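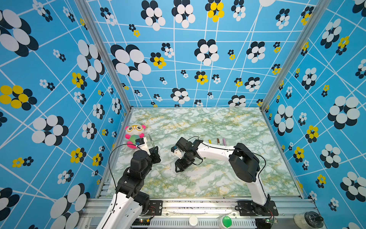 I have been trying for most of a summer to choose wallpaper for one small dining room, and I've come to believe that we have let ourselves be frightened out of pattern. Every magazine I pick up (and I pick up far too many, I'll admit, usually while the kettle is on) shows me the same pale room with the same pale sofa in it, and the caption calls it calm. Well, I am a calm person already and I don't need my walls to do it for me! Give me sky blue with thin white lines crisscrossing all over it, and flowers built out of overlapping ovals in black and white and yellow, scattered wherever they please. And then, if you have the nerve, put a marble pattern with green and ochre-yellow veining right up against it. People will tell you the two can't live together. I think they get along like cousins at a wedding.

My grandmother's kitchen had three patterns in it before you even got to the curtains. There was a brown-and-orange paper with teapots, a floor of speckled linoleum, and a tablecloth with cherries that came out in May and stayed on until the first frost. I don't remember anyone finding it restful. I do remember that people stayed in it for hours, long after the coffee was gone, and that as a child I could keep myself busy through an entire grown-up conversation by following one teapot to the next until I ran into the stove.

I sometimes wonder what a child does in a beige kitchen. Looks at a phone, I suppose, the same as the rest of us.

The usual argument against a bold wall is that you'll get tired of it, and it's a fair one. I have gotten tired of things. I once painted a bathroom a shade of plum that I could not look at before breakfast, and I lived with it for 9 years out of pure stubbornness. But I have been tired of white walls too, and I never see that held against them. You can get tired of oatmeal just as easily as you can get tired of curry.

Then there's resale, and this is the one that makes me a little sad. A neighbor of mine wanted birds in her hallway, big green ones, and she talked herself out of them on behalf of a buyer who doesn't exist yet and may never turn up. She has no plans to move. She walks down that hallway every day of her life in a color called something like Porridge, keeping it nice for a stranger.

Money I take more seriously. Good paper is dear, and hanging it is worse. The first quote I had for my dining room was $600, which made me sit down. But you don't have to do a whole room. A roll of leftover stock from a closing-down sale cost me $40, and it did the back of a bookcase and the inside of the coat closet, and I still open that closet door some mornings when I don't need a coat.

So I'm going ahead with the dining room, flowers and all, and the rug is staying, stripes and all. My sister has already said she'll sit with her back to the wall. She can have the chair by the window, which looks out on my dahlias, and those don't match either.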